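Clister Park Open House: I Ate My Way Around a Ballpark in March

I should say up front that I went for the food. I like baseball fine, I grew up with it on the radio in the garage, but what got me onto a train to Matubbar in March was a flyer saying the ballpark was opening its kitchens to the public before the season started, and that you could try the new menu for tasting prices. I'd have gone for half that.

Clister Park sits right at the bottom of downtown, four blocks from the station, and if you've only ever been to the big stadiums out by a highway you'll be surprised how much it feels like part of the street. There's a shoe repair place across from the left field gate. There's a laundromat. You come around the corner past the old bank and there are the light towers, sticking up behind the rooftops like they wandered in from somewhere else. It holds 3,320 people when it's full, and the woman at the gate told me that number twice, very proudly, once on the way in and once when I came back through after leaving my umbrella at the coffee cart.

Doors were at 11 and I got there early, which was a mistake, because the wind comes up off the river and there's nothing on that side of the street to stop it. I stood in line behind a family with three generations of the same team jacket and a man eating a sandwich he'd brought from home. (To a food tasting! I thought about that sandwich all day.) When they finally opened up we all went through the turnstiles in a big happy clump and then nobody knew which way to go. The maps were on a table past the restrooms. Get a map first if you do this next year.

The tour

They split us into groups and ours went to the kitchens first. I had pictured one big kitchen, but a park this size runs out of a lot of little ones, and most of the cooking happens in a long narrow room under the third base seats. The ceiling slopes down with the stands above it, so everyone tall works at one end. Our guide was a cheerful guy named Len with a clipboard he never looked at. He walked us past the fryers (off), the flat tops (on, and smelling wonderfully of onions) and a walk-in cooler that he let the kids step into one at a time.

The part I liked best was hearing how they guess how much to make. Len said they look at the weather, the visiting team, whether school is out, and whether there's a concert in the square, and after all that they're still wrong a lot of nights. Cold nights sell chili and almost no ice cream, you'd think, except ice cream apparently holds up no matter what. Hot nights are all lemonade and nobody wants a bratwurst until the seventh inning, when suddenly everyone does. A lady in our group asked what happens to the leftover buns and the answer was bread pudding, which they serve in the upstairs lounge and which I then spent an hour trying to find.

After that we got to walk down the tunnel and stand on the warning track. They were strict about the grass, there was a rope and a very serious teenager guarding it, but you could look straight out at center field from where the players come up and I got a little goosebumpy, I admit it. The seats look so much closer from down there. One small boy asked the teenager if he was a player and the teenager said "not yet," and the whole group went aww.

OK, the food

The tasting ran along the main concourse, a row of stands each doing small portions. You bought a strip of tickets and handed them over. I'll go in the order I ate.

Ullura came first, just inside the gate. They're a bakery from two streets over and this is their first season in the park, doing savory hand pies. I had the lamb and potato, which was peppery and properly hot in the middle, and then I went back for the spinach one. The crust is the thing. It's flaky but it holds, so you could eat it in a seat with a scorecard on your knee and not end up wearing it. If they keep these warm enough on a real game night I think they'll have a line all season.

Next was the hot dog stand, and look, it was a hot dog. A good snap on it, a soft bun, and they've brought in a green tomato relish that was sharp and sweet and that I'd buy by the jar. The mustard was the usual yellow. I have no complaints about usual yellow mustard at a ballpark, I'd be more upset if they messed with it.

Then nachos, which I'm sorry to say were the letdown of the day. The chips were fine. The cheese had been sitting and had a skin on it, and the jalapeños were all in one corner like they were having a meeting. I gave mine away to a man on a bench, who seemed thrilled.

Tekbridge Brewing had a stand by the first base stairs with a pale ale and a root beer. I went for the root beer, which they make themselves, and it's very good, less sweet than most and with a kind of wintergreen thing going on. You could get it as a float for one more ticket. I got it as a float for one more ticket.

And last, the noodle stand, which had the longest line by a mile and deserved it. Cold sesame noodles in a paper boat with cucumber and crushed peanuts. I ate them standing up, leaning on a railing over the bullpen, in that wind, with my hair going in every direction, and I would do it again tomorrow.

I never did find the bread pudding. The upstairs lounge was closed off for a private lunch by the time I worked out where the stairs were, and the man at the rope said to try again at three, and at three there was a different man who had never heard of it.

Where I stayed

I took a room for the night at a little inn on the street behind the park, up over a barber. Big bed, quilt, noisy radiator, terrific shower. You can hear the PA system from the window, and they were testing it that afternoon, so I lay down for a bit to the sound of someone saying "now batting, now batting, now batting" over and over in different voices. I've had worse naps. If you come in March, bring more knitwear than you think you need, and put something windproof over it for the river side.

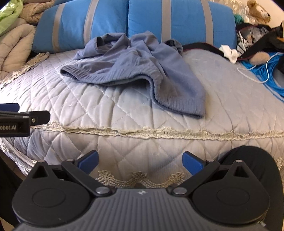 Malsha Ekanayake wrote to me after I posted a few lines about the trip, to say I'd been unfair on the nachos and should have gone to the stand on the right field side, where the cheese gets made to order and there's a pickled onion option. She also said the bread pudding is real, she has had it, and the trick is to ask at the lounge door for "the pudding window," which opens onto the back hallway and has no sign on it whatsoever. I've written this on a card and put it in my wallet.

She had a point about the bigger picture too, which was that the open house only shows you the park on its best behavior. Come on a game night when they've sold the place out, she said, and the concourse by Ullura will be so jammed you'll wait two innings for a pie. I believe it. That stretch is narrow, and even at a tasting there was a lot of shuffling and excuse-me-ing with plates held up high. They've got a plan to shift the condiment carts back against the wall, Len mentioned, and I hope they do it before opening night.

Around the park

Since I had the rest of the day I walked up into downtown, and Matubbar has clearly decided to make something of baseball season this year. Lots of the shops had pennants up already. The bookstore had a window full of old programs, open to the lineup pages, and the owner let me turn through one from a season when the team apparently couldn't hit a thing. The bakery itself (Ullura again, I followed my nose) was selling a cookie shaped like home plate for people who come in with a ticket stub or a tour map. I had my map. The cookie was lemon.

There's a free shuttle on game days that loops from the station to the park and up to the square, though you really don't need it if you can manage a few flat blocks. The station end has benches. The square has the better coffee, and a fountain that wasn't running yet.

I ate dinner at the counter of a diner where the whole back wall is covered in signed baseballs in little plastic boxes, 100 of them, according to the menu. The meatloaf was great. The waitress told me to come back for the fireworks game in July and sit on the first base side, where you get the show over the river and don't have to crane your neck.

Bits and pieces if you're thinking of going

The open house itself was free and you only paid for tasting tickets. They took cards at the main booth but the brewery stand wanted tickets only, so buy your strip when you walk in.

The kitchen tour has a few steps down and a low doorway at the end. There's another way around if you ask, and they were nice about it.

Kids got to run the bases at two o'clock and it was chaos, the sweetest kind. One little girl ran them backward and got the biggest cheer of the day.

Strollers were fine on the concourse and not so fine in the tunnel.

The team store was open but half stocked. Caps, yes. The new shirts come in closer to opening night, and I've asked them to hold me a medium.

My train back left a little after nine the next morning, and I had a spinach pie in a paper bag for the ride. I'd meant to save it for lunch. It made it as far as the first stop.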